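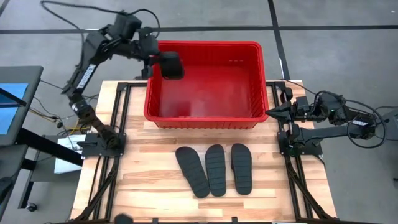
Morven Baxter wrote in after the last round to say she almost didn't apply, figured a sleep study meant wires on your head and a strange bed, and that we should put it in the first line that you stay home the whole time. So, first line. You stay home the whole time.

Prerenby Sleep and Shift Work Study
Call for participants, second round

We need 110 people who work nights or rotating shifts. Have 21 spots left to fill as of this posting. Warehouse, hospital, bakery, security, trucking, whatever. If your bedtime moves around we want to hear from you.

What you do
Wear a wristband for 21 nights. Fill in a short sleep diary when you wake up, five minutes tops. One phone call at the start, one at the end. No blood draws, no pills, no diet.

Who can join
Age 18 or over
At least two night shifts a week, and on that schedule three months or more
Live in Grorness or Prerenby, or close enough to pick up the wristband in person (we can't mail them, sorry, too many went missing)
Able to read and write English or Spanish

Who can't, this time
Anyone being treated for sleep apnea. Anyone with a baby under six months at home. Anyone who was in round one, thank you again but we need new people.

Pay
$447 total. $110 when you pick up the band, the rest when you bring it back. Miss a diary day or two, fine, still paid. Miss more then that and call us, we'll work something out.

Your boss does not find out. We don't contact employers and your name is kept apart from your answers.

How to sign up
Stop by the Dow Street office, second floor, buzzer is the one marked Sleep. Or leave a message with your name, your shift hours and a good time to call back. Please say the hours!! Half the messages last time didn't and we ended up calling people who had just gone to bed.

Sign up closes 11th August. Bands go out the week after, evening pickup availble till nine for anyone heading in to work.

Couples on different shifts can both join, each gets paid seperately. Parking behind the building, not in front, front is permit only.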